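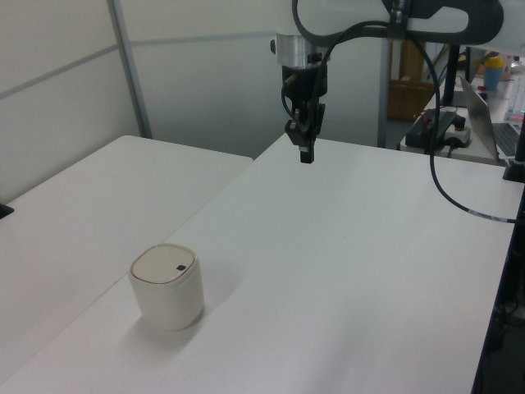 Wunura workshop visit: the arm cell

Our third stop was the arm cell, looked after by Caoimhe Ó Dálaigh. The arm hangs over a white table with the gripper pointing straight down, and the cable loops out wide from the upper link before it runs off to the side. She likes that loop generous - too tight and it tugs at the wrist when the joint turns through 90 degrees.

Cable checks are done every 15 days. She feels along the loop for stiff spots, reads the label band against the log, then closes the fingers and looks for a gap between the tips. Finger sets come from Suvonar and there were 13 spares in the drawer.

A lidded cream container was on the table during our visit. The colour of the tabletop is kept plain white throughout the shop.

Next stop was the Yau line, after tea.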